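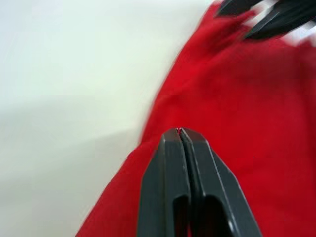
From: Jytte Eyvindsson
To: cloth-handling list
Date: Saturday, March 14, 2020
Subject: Re: [cloth] How many demos before the second arm stops guessing?

On Friday Yusri Pattinasarany wrote:

> We are at 646 episodes of two-arm folding with the Tjoa setup and the
> policy still lets go with the second arm too early. The first arm is
> fine. Before I ask people here to record another batch I would like to
> know what others needed. Also, do you keep the episodes where the
> operator misses the first grasp and goes back for it? Farah Chong
> thinks we should throw them out. I am not sure.
>
> We run one wrist camera per arm plus one overhead.

Yusri,

Our numbers, for what they are worth. We stopped recording at 2000 episodes in January and kept 1457 after review. The early release you describe was still there when we trained on the first third of the set. It got a lot rarer later, but I don't think the count was what fixed it. Two things changed at the same time, so I can't separate them cleanly.

The first was timing between the arms. Our two wrist streams were drifting against each other, and by the end of a long episode the offset was roughly 5 frames. If the left camera shows the cloth already pulled tight while the right one still shows slack, the model has no good reason to hold on. We now stamp everything on one clock and drop any episode where the streams disagree at the end. Check this before you record anything else. It takes an afternoon.

The second was how the operators moved. Osian James went through a pile of our recordings and noticed that people were closing one gripper and starting to move the other before the first had settled. A person can do that because they can see the whole table. From the wrist view you often can't tell whether the fingers have the cloth or are only pressed against it, especially with soft, fuzzy material where a pinch shows very little. We asked everyone to wait a beat after each close. Episodes got longer and a little boring, and the labels for "grasped" became much more reliable.

On missed grasps: keep them, with conditions. We kept an episode if the operator missed, opened, and went back to the same fold. We dropped it if they gave up and grabbed a different part of the cloth, or if they put a hand in to straighten things. When we trained without any recoveries, the arm would close on nothing and carry on as if it were holding something. So I disagree with Farah on this one, although I can see the argument if your set is small and the misses are a large share of it. You could tag them now and decide later. We use a plain text field in the episode header, nothing fancy.

A few smaller points, since you asked what others do:

Motion blur. We used to reject blurred wrist frames automatically. That was a mistake. The filter removed most of the lifting and pulling, and left us with a set full of grippers sitting still. Now we only reject when the blur lasts through the whole grasp.

Cloth. Change it. We had one color for far too long and the policy learned the color. Rohani Sitompul has a short list of fabrics that behave differently enough to be worth the trouble, and she said she is happy to send it to anyone who writes to her.

Starting state. Drop the cloth from a height between episodes and leave it how it lands. If operators lay it out by hand they lay it out neatly, even when told not to.

Format. We export from Sakon and convert with our own script. The script assumes our joint order and will need editing for your arms -- don't run it as is. I can put it on the list server if there is interest.

One question back to you: is your gripper width recorded as commanded or as measured? We had commanded only for the first few weeks, and those episodes were close to useless for telling a thin fold from an empty grip. If yours are commanded I would look there right after the clocks.

Jytte

--
Jytte Eyvindsson
Manipulation data, Zerniteck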